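Speaker notes: Setting Up a Shared Desk
Staff session, Buvadthorpe office
Speaker: Janelle Ignacio

Opening (keep short)

Good morning, and thank you for coming. Today's session concerns the shared desks on the window side of the building. The Buvadthorpe office now has 50 of these desks in daily use by 268 members of staff, and the facilities team has been asked to set a common standard for how each one is laid out and left.

Please hold questions until the end. The session closes at 11.

Part 1. The desk as it stands

Point out that the desk is placed near the window wall and that the slot toward the back is meant for cables. Ask who has used it. In the Dukex survey, cords lying on the work surface were the most common complaint, ahead of noise and lighting.

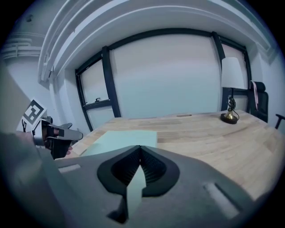 Window desk with table lamp, office chair and pale green sheet.

Draw attention to the lamp cord, which curls along the tabletop beside the base. Under the new standard, lamp cords are to be led to the back of the desk and down through the slot. The lamp itself remains near the back, at the right.

Mention the chair briefly. Straps and lanyards should go home with their owners at the end of the day - the front desk has a full drawer of them.

Part 2. Placing the sheet

The pale green sheet serves as the work area for the desk. Staff moving over from the Hrubý building will know a smaller version. Explain the order of work:

Clear the middle of the desk first.
Lay the sheet flat, toward the front.
Hold the near edge on both sides and adjust it until it sits square to the user.
Check that the oval slot near the far edge is still open.

The front edge of this desk is curved, so the sheet cannot be lined up against it. Use the grain of the wood as a guide. Pause for the handout.

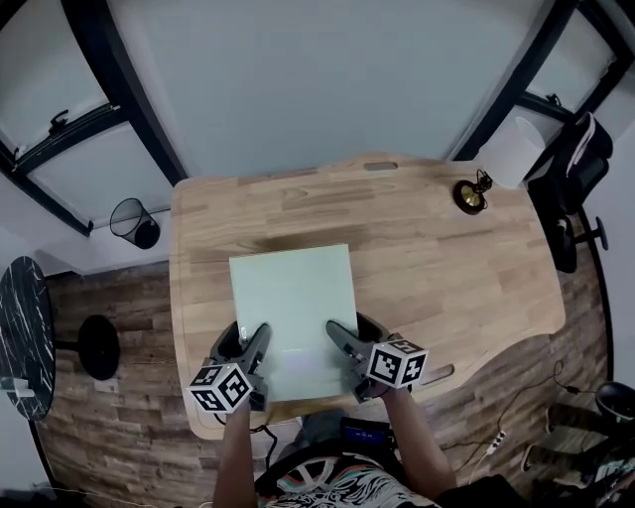
Sheet held at its near edge, with the oval slot clear behind it.

Note the wastebasket on the floor beside the desk, below the window. It stays on the floor at all times. The round side table is for small personal items only, and no papers should be left there overnight.

Part 3. Next steps

The Corkska floor will adopt the same layout in December. Requests for a replacement sheet go to facilities in writing and should include the desk number. Allow 90 seconds for the sign-up list to go around, then take questions.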